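Visits > Spring 2024 > Villadside

Havness packs teaching models for schools at its Villadside site. The simulation office plans each arm cell on screen before the floor gets it.
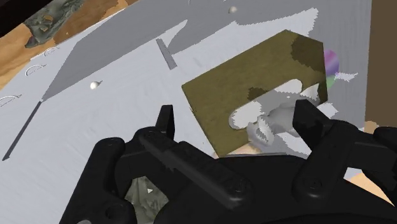

Simulated cell, gripper view.

Packers used to lift 300 items a shift. The target is now 200, with more time on checking. Two packers review each simulated run and mark grips they would change.

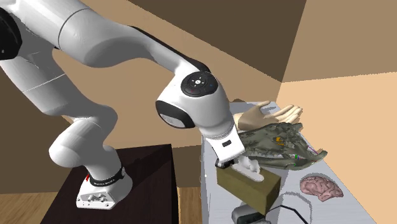

Training takes 12 hours, paid at the normal rate.

Lifting has moved to the arm; logging has moved to people.

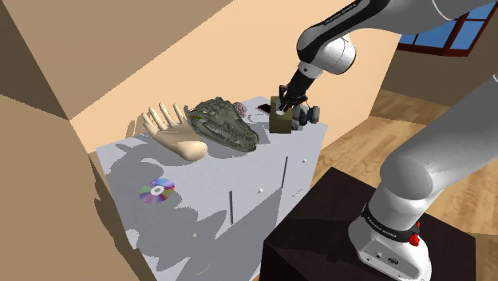
Did any packers lose their jobs?
None so far. Two moved to planning in April.

Contact | Copyright Narkitik | Back to top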